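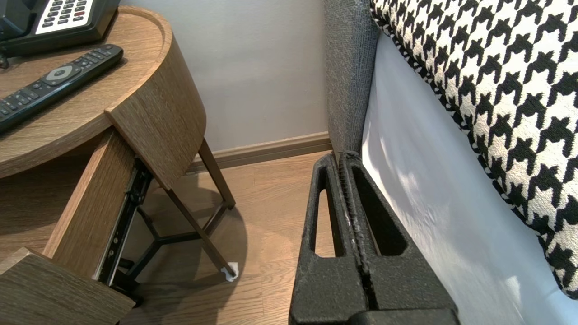 2024-08-08

**McKinnon robotics students take on the bedside table**

Students in the summer robotics class at McKinnon have spent the past few weeks teaching a two-fingered gripper to work around furniture. Their project, named Vavuren, is set in a mock guest room with a bed, a telephone, a TV remote and a bedside table with a drawer.

The drawer is the main job. The gripper has to find the front panel, pull it open and later push it shut without bumping the bed. Students steer the arm by hand first, and the recorded runs are used to train the software. The class had logged 373 runs as of this week.

"Drawers look easy until you try one at an angle," said instructor Nigel Holroyd. "The table stands on three legs, so if you pull too hard the whole thing wants to come with you."

Damián Serrano and Sizwe Buthelezi wrote the control code. Santino Maldonado has been in charge of the fingers - he changes the grip strips when they wear down and keeps a log of each set.

The class has 31 students and received $700 from the school for parts. A second task, picking up the remote and handing it to a person in bed, is planned for September. Families can watch the drawer runs at the end-of-term open house in the McKinnon workshop.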